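Open day at the Pasora newcomer settlement centre

I've written plenty about refugee policy over the years and had never spent a whole day inside a settlement centre, so when the invitation to Pasora's open day turned up I said yes before checking the train times. The building is a ten-minute walk from Nostirville station, past the pool and the tile shop, and by the time I got there the line for the morning tour was already out the gate.

Pasora works with people who have arrived on humanitarian visas, plus a smaller number still waiting on a decision. It opened in January with space for 80 families and now has 200 on its books, so every corner gets used for something. The old loading bay is a driving theory classroom. The tea room is also the legal clinic, two evenings a week, and you can tell from the stack of visa forms beside the kettle. 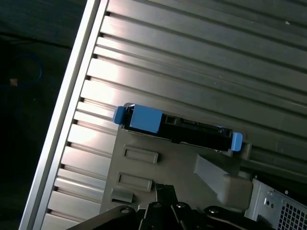

Ribbed metal panel, Pasora open day.

Our guide was Verena Schnyder, who runs the casework team and talks at a terrific pace (I filled half a notebook before we'd left the front desk). She took us through what happens in a family's first weeks: bank account, health card, school enrolment, then the long slog of getting overseas qualifications looked at. I'd assumed housing would be the biggest headache. Verena said it was paperwork from home, birth certificates above all, and that one missing page can hold up a family reunion application for a year or more. 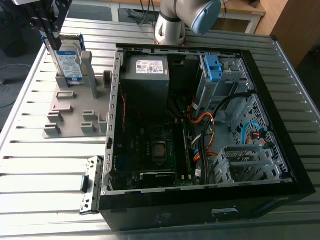 The group I was with asked really good questions. A retired teacher wanted to know what changes for people when a government announces new visa rules overnight. The phones start ringing before breakfast, Verena told her, and most callers aren't affected at all, but they've read something on a cousin's feed and they're frightened. The team now puts out a plain-language note in the main community languages the same day. I was handed one and it was better than most of the news coverage I'd seen, mine included!

Lunch came from Đặng, the bakery across the road, and I could happily write 900 words on the lemongrass rolls alone. I ate mine next to a young man who'd been a surveyor and was three subjects away from having his degree recognised here. He was far more interested in explaining the local council's drainage plans than in talking about himself, and I learned a lot about culverts.

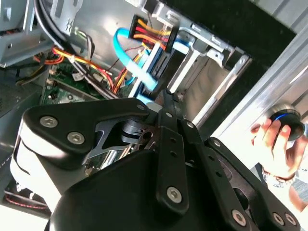 After lunch we sat in on an English conversation class. The topic was ringing a landlord about a broken hot water system, and the role-plays were hilarious. The woman playing the landlord refused to budge on anything and got a round of applause.

Lureo, the interpreting service, had a table in the hall too. They explained how phone interpreters are booked for tribunal hearings and what goes wrong when the dialect is mismatched. It's a bigger problem than I'd realised, and I've got a follow-up chat lined up with them for a longer piece. 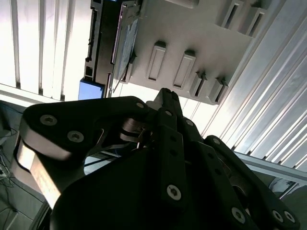
A few practical notes if you're thinking of going to the next one. Tours are free but you do need to book. Parking is hopeless, so take the train. Ask before photographing anyone, as some residents have relatives still at risk. And stay for the afternoon session if you can, when the formal part is over and people pull up chairs and chat. I missed two trains home doing exactly that.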